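Household chore robots

A household chore robot is a machine meant to tidy, cook or clean in an ordinary home. I get asked all the time whether they can do it yet, and my answer is "bits of it" - which I think is pretty exciting! Picking up one thing from a table comes first, and it's harder than it sounds.
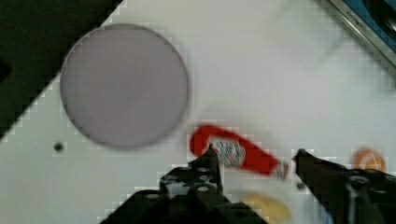
Home Robotics Club, Nutton

Squashy, slippery or oddly shaped things still cause the most grief. Our club in Nutton keeps a chore list with 21 jobs on it, and clearing a table is the one I'd bet on first (folding sheets, not so much).

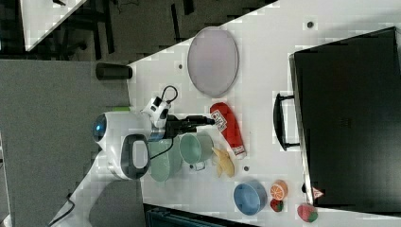

Dishes are a different story. A bowl can be tipped over or half under another one, and the arm has to work out which edge to grab before it goes anywhere near it. I love watching people try to write that down as steps!

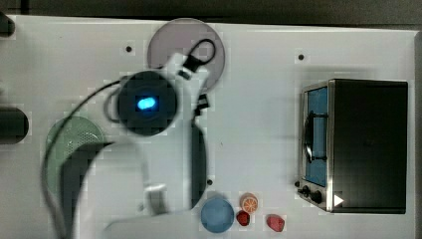

Verna Pettigrew thinks speed matters more than any of this: if putting away lunch takes 25 minutes, she would sooner do it herself. Fair enough, though I'd let it run while I'm out.

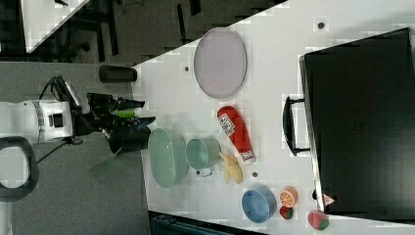
Then there's knowing where things go. Toy food is handy for practice, but my own kitchen has 2 junk drawers and no system at all, and I wouldn't expect a machine to guess it.

See also: Dishwashing; Robot grippers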